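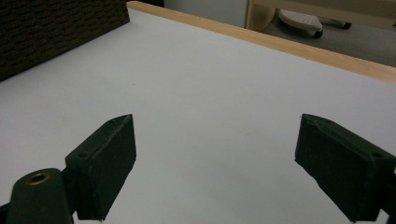 The sorting table, white on top with pale wood along the far side.

Sorting clothes for the Drorkwood swap: things I keep getting asked

Updated 2022-03-09

Do I need a special table?
No, any table you can walk round will do. Mine lives in the spare room and I wouldn't swap it for anything! I've tried sorting on the bed and my back complained for days. If yours is on the low side, pull up a chair and do the folding sitting down.

Why do you go on about a white surface?
It shows everything up. Fluff, loose threads, a navy sock hiding inside a black one – you spot it all far quicker than on dark wood. If your table isn't white, lay plain paper over it. I buy the Wumberg roll, 700 mm wide, and one roll has lasted me since the first swap in Plistdale. Don't use newspaper, please. The ink comes off on pale cotton and then you've got washing to do.

How do I keep the paper from sliding about?
A bit of masking tape underneath at each corner. I leave it a little short of the table edge so my sleeves don't catch and drag the whole lot on to the floor (learned that with a pile of ironed shirts, never again).

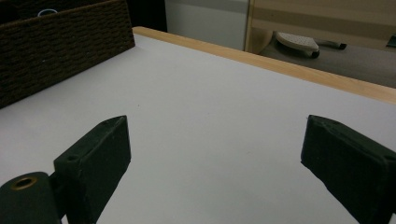
One reply I had to that last answer said an old cotton sheet does the job better, doesn't need taping and goes in the wash afterwards. Fair enough, and if you've got a sheet going spare then do use it. I find mine rucks up when I'm folding jumpers, but I do lean on the table a lot.

Which hangers should I bring?
Wire ones with a plastic coating are fine for shirts, blouses and light dresses. Bare wire can leave rust marks, so leave those at home. Coats need something with proper shoulders, and we do have a few Ansah ones on the rail for those.

Can I bring bent hangers?
A slight wobble doesn't matter. Lay the hanger flat on the table and you'll see straight away how far out it is, then ease it back with your thumbs, a little at a time.
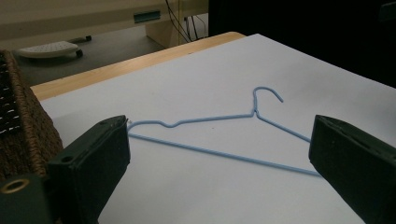
If the coating has cracked I'd put it aside, though, as the rough bits snag knitwear something rotten. Hooks matter more than shoulders as far as I'm concerned – one that's opened up too far will drop off the rail the minute anybody brushes past.

How many things can I bring?
Up to 300 if you're a group, and 5 bags if it's just you. We took in 659 pieces last time and the rails were groaning, so do be choosy.

What about odd socks?
Bring them! They go in the rag bag with the worn-out T-shirts.

Do I have to iron everything?
Goodness, no. Clean and folded is plenty, and anything on a hanger will drop its creases a bit by the time we open.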